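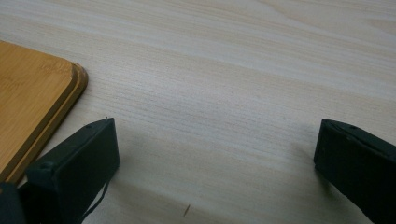

You lot only turn up in election week, one reader wrote in to us after the last count, and fair enough, she had a point. Three candidates at the Sandotside hustings and not one question about the sea wall got a straight answer. We printed the result and went home.

So we're hiring. And we're looking for residents to talk to us as well, see further down.

3 min read

REPORTER, LOCAL POLITICS AND FLOODING
The Clallier, Sandotside office

Two days a week to start, more if the money comes through. Fixed term, running to the end of October. Could be extended, can't promise.

What you'd be doing: council meetings, mostly evenings. Planning papers. Knocking on doors down Pearce Road and the lower end of the harbour, where people were flooded out and are still arguing with the council over who pays. The seat is marginal and all the parties know it. We want to know who said what about the pumps, and when, and whether they voted that way.

You'll need a decent note, some idea how a council budget works, and a thick skin. Driving licence handy, buses stop early. No degree needed. Shorthand nice but not essental. If you've only written for a parish newsletter send us that.

Pay is by the day, union rate, expenses on top. Laptop provided. Desk is shared.

To apply: one page on you, plus a story you think we missed. Not a CV ten pages long please. Applications open Dec 25, 2019 (yes, we know) and we'll read them as they come in, so don't hang about.

RESIDENTS' PANEL

Also wanted, 15 people who live in Sandotside or Siron and can vote there. Any party or none. Two evening meetings before polling day, tea and travel paid. You tell us what you want the candidates asked, we go and ask it. Flooded households especially, but if your still dry and cross about something else come anyway. Names kept out of the paper unless you say otherwise. Councillors and party staff, sorry, no.

Drop a note through the office door or email, put PANEL at the top.

Contact the newsdesk | © The Clallier 2019 | Back to top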